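## 4. Equipment planning and procurement

### 4.1 Budget structure

The budget for the block-handling cell was drawn up in two stages. The first covered items whose price does not depend on the task: the arm, the gripper, the table and the workstation. The second covered items whose number can only be settled once the task is fixed, chiefly cameras, spare fingertips and consumable objects. Separating the two allowed the arm to be ordered early, as its delivery time was the longest on the list, while the second stage was left open until the simulated trials had been reviewed.

Two suppliers, Prestell and Trustell, were asked for written quotations against the same specification. Prestell quoted for a complete cell, with installation and one year of support. Trustell quoted for the arm and gripper only, with support charged by the visit. The quotations could not be compared line by line, so both were recast as the cost of ownership over 60 months, using a common estimate of service visits. On that basis the Trustell offer was cheaper if fewer than 14 visits were needed over the period, and dearer otherwise. The support records kept by I-hsuan Mak for an earlier cell at Tukel suggested that the lower figure was unlikely to be met in a teaching laboratory, where operators change every term.

### 4.2 Use of simulation before purchase

No physical equipment was bought for the second stage until the layout had been tested in Vi, the simulator used throughout this work. Three questions bore directly on cost. The first was whether the reach of the shorter arm would serve the whole working area. The second was whether a single fixed camera would be enough, or whether a wrist camera would also have to be budgeted. The third was the size of the table, which determines the floor area to be reserved and hence the room charge.

A total of 200 trials was run for each candidate layout. Each trial required small blocks to be picked from the tabletop and placed on a square mat. Block positions were drawn at random within the marked working area, and lighting was held constant. Trials in which a block could not be reached from any allowed arm posture were logged as layout failures and kept apart from grasp failures - the former can be cured only by moving or replacing equipment, the latter often by software. With the shorter arm, 163 trials were free of layout failures. The remainder were concentrated at the far corners of the table, and a modest change in the position of the base was judged preferable to the price of the longer arm.

Wide-angle lenses were modelled at the wrist because they are cheap and cover much of the table at close range. The distortion they introduce is considerable, and an allowance for calibration time was therefore added to the labour estimate. 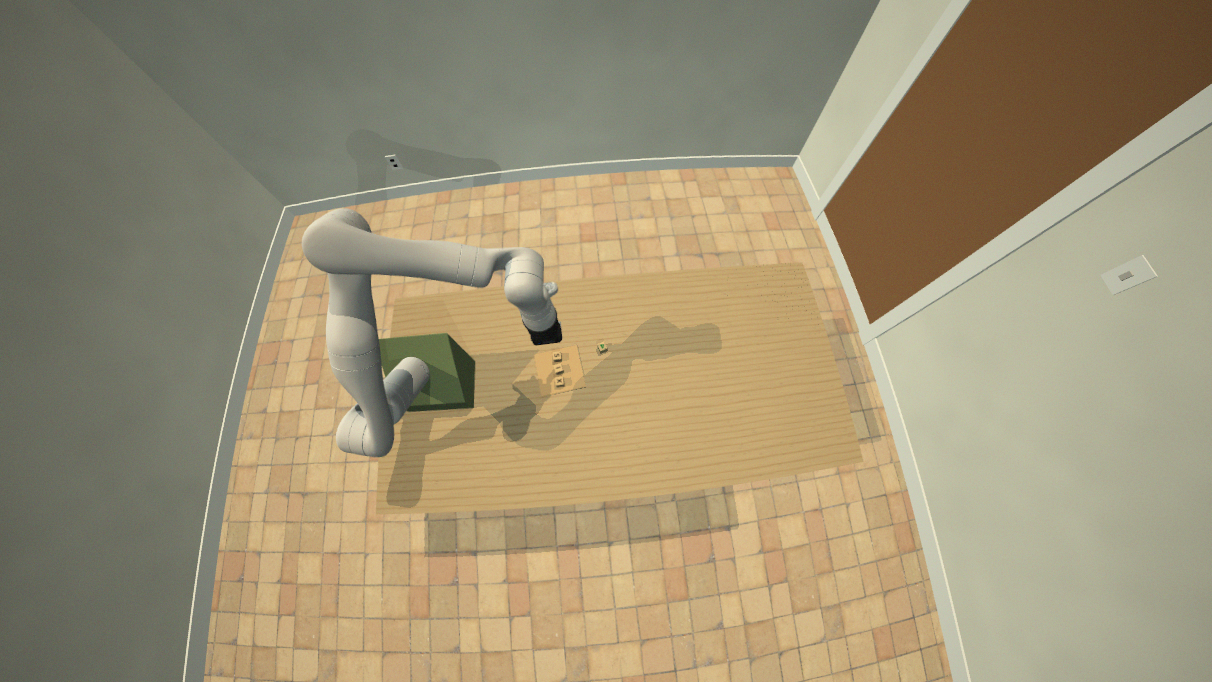
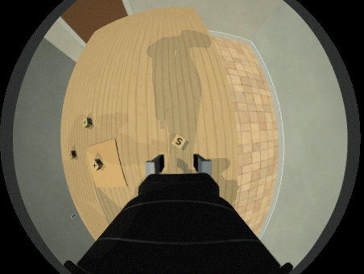

**Figure 3.** Simulated block-handling cell: overview with the arm above the table, and close view over the gripper with lettered and marked blocks on the tabletop.

### 4.3 Contingency and revision

Contingency was set separately for each stage. For the arm and gripper it was kept low, as both quotations were fixed in price until November. For cameras, cables and fingertips it was set higher, since these parts are replaced often and their prices had changed twice during planning. Spare fingertips were entered as a yearly cost and not as a capital item, following a comment from Sandra Cheetham on an early draft of the budget.

The sums given here exclude safety fencing. The host department already held suitable panels, and their transfer was agreed at no charge. Groups without such stock should add both the panels and the time needed to fit them - in the Prestell quotation, fitting alone came to more than the price of the gripper.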